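## Kitchen corner: the toaster oven

The shared kitchen at Asten has had a toaster oven since February, and most of us now use it more than the big range. Elfriede Stöckli asked for a few lines in the newsletter on how to use it and keep it decent, so these are mine.

It heats fast and holds two or three plates' worth of lunch. Anything larger should go in the range. The old pop-up toaster has gone to the Korau building, where they didn't have one, so please stop looking for it in the lower cupboard.

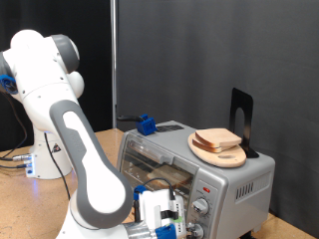
Toast takes a little longer in an oven like this than in a pop-up toaster, and the first batch is always paler than the second. Let it warm up before the bread goes in. Stay in the room while it runs, especially with anything that has cheese on it. Cut your bread first and have it ready, but put it on the counter or the table. The top of the oven is handy when it's off, and an oval wooden board and a couple of slices of bread fit up there with room left for a bookend, but all of that has to come down before you turn a knob. The top gets hot enough to scorch a board and dry out bread in a few minutes.

A few other points:

- Empty the crumb tray on the day you use it. It slides out from the front.
- Wipe the glass door when it's cool, with a damp cloth and no scouring powder.
- Don't line the rack with baking paper. Foil is fine if it's folded in at the sides.
- Turn the timer all the way back to off when you take your food out.

Lorenz Thaler has been bringing in rye bread from Akyol on Mondays. It's dense and does better cut thin – a thick slice stays cold in the middle while the crust burns. If you'd like a loaf, put your name on the sheet by the fridge before Friday noon. He has room for 10 loaves in the car and can't take more.

The wooden boards are washed by hand and stood on edge to dry. One came out of the dishwasher split last week, and we're now one short.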